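Stefaniia Palamarchuk
Wednesday

1/ OK so I finally got bench time with the Prornby fingers and the Lulik wrist cameras together, and I have Opinions. Thread, because my group chat muted me.

2/ The job is plates. Dish rack, plates on edge, two arms, white table. Plates are mean! They're thin and wide, and when one is lying flat there's barely any rim to get a fingertip on. Left arm on the pink one:

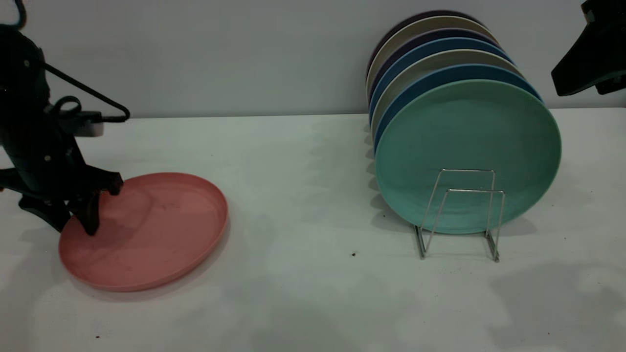
3/ What I like about the Prornby fingers: the tips are shaped well enough to work at a low rim. My old Windus pair was so fat at the end that it mostly shoved plates around the table (loudly, sorry to Jean Leckie in the next room).

4/ What I don't like: swapping them. 13 screws per arm. THIRTEEN. I dropped one behind the bench and it lives there now.

5/ On to the wrist cameras, which are the real reason I wanted this week. I parked one arm out by the front edge of the table to see how much it gets of the near side and the drop past it.
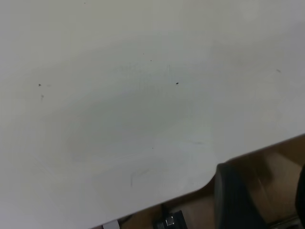

Wrist cam at the table edge, finger in the lower right, floor color past the notch

6/ I'm pretty happy with that! The edge is a nice crisp line, and you get a finger in view so you always know where you are. The finger is a blur, though. Focus is set for the table and I can't have both. I'd take the table every time, but Orest Hutsuliak disagrees and has told me so at length.

7/ Then I brought it in really close over bare table and got a picture that's mostly shadow, lol. Look at the specks, though. It picks up every crumb of dust on there.

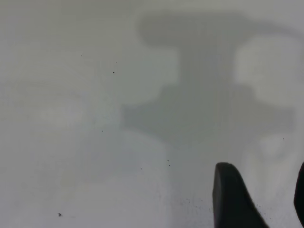

CAMERA NOTES

8/ That shadow is my biggest gripe. A big soft gray blob on a white table is exactly the sort of thing my plate finder loves to get excited over. I bumped the contrast threshold to 453 and it calmed down. At 700 it stopped seeing the pale plates too, so no.

9/ Cherry Mae Ignacio says get a darker tabletop and quit fiddling with numbers. She's probably right and I'm going to keep fiddling.

10/ The fixed camera is still my favorite for the rack. From a wrist you lose the overall layout so fast, and from the side you get both grippers and the whole fan of plates at once.

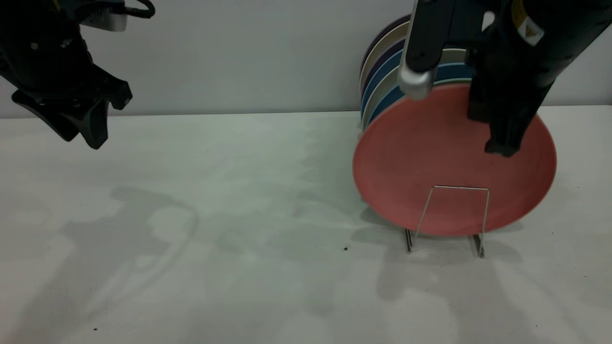

Right gripper at the pink plate in the rack, left one hanging open

11/ Next up is the Chege controller, same fingers, same plates. If anybody has run one with two arms, please tell me what you set for the grip force before I start guessing.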